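This site uses cookies to remember your login and your page width. Accept / Manage

4. Setting up for a folding run

Read this section before your first evening on the bench, and again after your first evening on the bench, when it will make more sense. It covers the two-arm station, known in the club as Yeoman. The gripper calibration sheet is in Section 6 and you can't skip it, though every September someone has a go.

4.1 Before you power up

1. Sign the log. Your run number is the next one down. We were at 3865 when this was written, and no two people have yet agreed on what to do if you skip one. Don't skip one.

2. Check that both arms are parked and that each cable has slack at the elbow. Cable ties go on the straight-ish parts of the links, never across a joint.

CAUTION: A tie pulled tight over a joint will hold for nearly 14 cycles. Then you will be buying the club a cable.

3. Wipe the table. Lint builds up and the software has been known to try folding it.

4.2 Laying out the laundry

4. Put the unfolded pile in the tray, back right. One garment over the rim is fine. A garment trailing onto the table will be treated as the next customer.

5. Finished pieces go in the back left corner, pushed up to the walls. If you are starting with an empty corner, fold the first piece by hand and square off its edges. Stader, our stacking script, needs something to aim at and sulks without it.

6. Drop one shirt in the middle of the table. Bunched is good. Do not smooth it out to be helpful; the judges won't. Bring the grippers over the cloth, one to each side, and stop there with the jaws clear of the fabric. 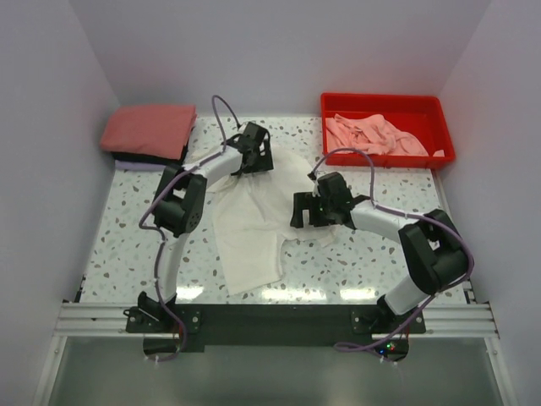

7. Start Eris on the left arm, then Inus on the right. The other order works too, except when it doesn't.

8. Keep your hands outside the walls from now on. If the shirt slides off, press STOP first and be annoyed second.

Note: The white shirt is the practice shirt. It shows creases well and has no feelings. Please don't swap in your own hoodie, however much it needs folding. Hoods are a project for next year, as they were last year.

4.3 When it goes wrong

Gripper closes on nothing: usually glare off the tabletop. Turn down the bench lamp and repeat step 6.

Both arms want the same sleeve: press STOP, park both, restart from step 7. Do not pick a favorite.

Arm stops halfway and will not move: read the error code, write it in the log, and see Kristýna Bartoš, who wrote most of the codes and remembers what several of them mean.

Shirt folded perfectly: save the run at once, before touching anything.

Section revised 2022-12-24. Steps 7 and 8 used to be one step. Please cross out the old version in the binder.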